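Submissions: frequently asked questions
Rillwood Poetry Quarterly

What are you reading for at the moment?
The September issue. We take unpublished poems in English, and translations if you hold the rights.

How many poems can I send?
Up to four, in one file, each starting on a new page. Long poems are fine, but we rarely have room for anything over 200 lines.

Do you have a house style?
No. We print sonnets, prose poems and things with no punctuation at all. Please keep your own line breaks -- we set them as you send them.

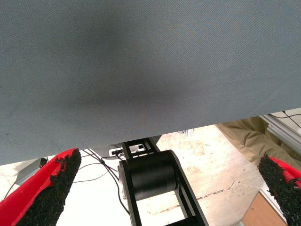 If a line is too long for our page we turn it over and indent the rest. You will see a proof before we print.

Can I send the same poems elsewhere?
Yes. Tell us if one is taken. The others stay in the pile.

How long will I wait?
Almost 15 weeks in a busy season. We had 380 submissions for the last issue and two people read every one.

Will I get comments on my poems?
Not as a rule. If we came close to taking something, we say which poem it was.

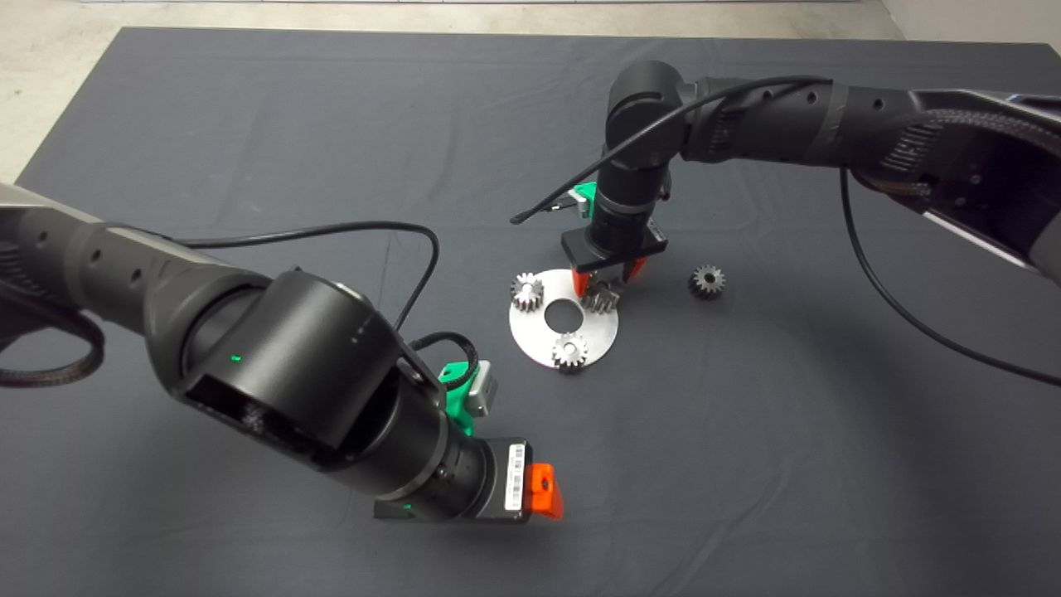
Huamán wrote to ask whether a poem posted on a personal blog counts as published, as the guidelines used to say nothing on it. It doesn't, provided you take it down before the issue comes out.

Do you pay?
Yes, a flat fee per poem and one copy of the issue.

Page updated 2023-01-10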